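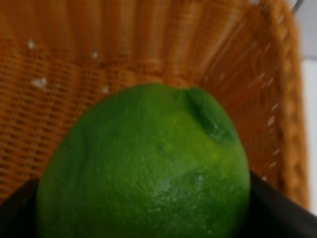 Tuesday nights are robotics nights for me at the moment, and I've been meaning to write something about it for weeks. So this is me finally sitting down with a cup of tea, the evening after our last session of the year, trying to get it all out before I forget the lot over the holidays.

For anyone new to the blog, I signed up in spring for the beginners' group at the Halliday makerspace (the one behind the pool, where the parking is terrible). I'd never programmed anything more complicated than a bread machine. The group had a spare spot on the Merkov team, which is what we call our arm project, and I said yes before I knew what I was saying yes to!

Our job is a tidy-up task. The arm has to find a thing, pick it up, put it where it belongs, and then do the same with the next thing, all from the camera on its wrist. To get it there we drive the arm by hand, over and over, and record everything so it has something to learn from. We said we'd record 100 runs of fruit before the break and 100 runs of what we call "soft stuff". With the extras from people who just wanted another turn, we ended up at 218, and I'm ridiculously proud of that number. I did 26 of them myself and my thumbs will never be the same.

Fruit I love. A lime is the nicest thing in the world to pick up. It's firm, it's a sensible shape, and that bright green is so easy to spot against a tan basket that even I can line it up on the little screen with my bad eyes. The only trick is going in straight. If you come down crooked, one finger touches before the other and the lime scoots off, and then you're chasing it around the wicker like a kid bobbing for apples. I've learned to stop just above, breathe out, fix the angle and then go down slowly. Our recordings are full of these long pauses from me, and I'm told the arm may learn to pause as well. Sorry, arm.

The other thing about baskets is the sides. When you're working on a flat table you can come at something from pretty much anywhere, but inside a basket the fingers have to share the space with the walls and the rim, so you have to plan a bit. I drew myself a diagram in the back of my notebook with arrows all over it, and it looks like a hockey play.

Soft stuff is where I come undone. We brought in whatever we had at home – socks, a dishcloth, a bath pouf – and every one of them made me feel like a beginner again. With a bath pouf there's no proper edge to aim for. All those ruffles of netting are mostly air, so you squeeze and squeeze and you aren't sure you've got anything until you lift. Then there's the question of where to grab. I'm a middle person. I go for the thick bit where the folds bunch up and I open the gripper as wide as it'll go first, because if you start too narrow you only push the frilly parts down the table. 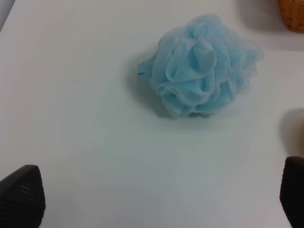

One of the others on the team told me I had it all backwards, and that the gathered end is the only place worth grabbing on anything made of mesh, as the rest just squashes and springs back. We went around and around on this for most of a session. In the end we agreed to record it both ways and label which was which, so now there's an extra column in the spreadsheet that says "middle" or "end", and I check it more often than I should.

Labelling is the bit I didn't expect to like. You go back through each run and write down what was being picked up, where it was going, and whether the grab was any good. It's slow and a bit like sorting buttons, but I put the radio on and get through a surprising amount. My one tip is to do it the same night. I left a batch for a week in December and couldn't for the life of me remember what I'd meant by "wobbly, ok?".

After the break we start training on the recordings properly, and then there's the club meet over at Canholm, where each team gets a table and a few tries. The Halis team are doing drawers, poor things, and I wouldn't trade with them for anything. Drawers have handles and runners, and they only open one way. I'll stick with my limes.

If anyone reading has tips for gripping floppy things, please leave them in the comments. I'm also after a cheap second notebook with squared paper, as mine is full of arrows and I've started writing on the inside of the cover.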